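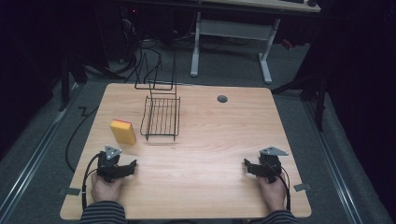 Skeston Folding Dish Rack: six months in
3 min read

I love this rack! It folds flat in seconds, holds dinner plates without any wobble, and the feet don't scratch. I paid 96 dollars for it last September (a lot for a rack, I know) and I'd buy it again tomorrow. My old Jullitz rusted at every joint before its first birthday. Wide mugs are a bit of a squeeze, so those go on a towel. 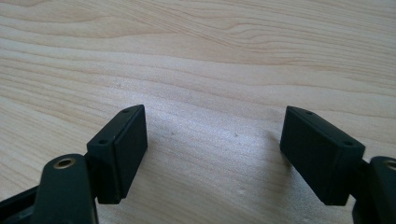

Cleaning it

Warm water, a little soap, a sponge along each rod. Done before the kettle boils!

Contact | © Melnychuk Home Reviews | Back to top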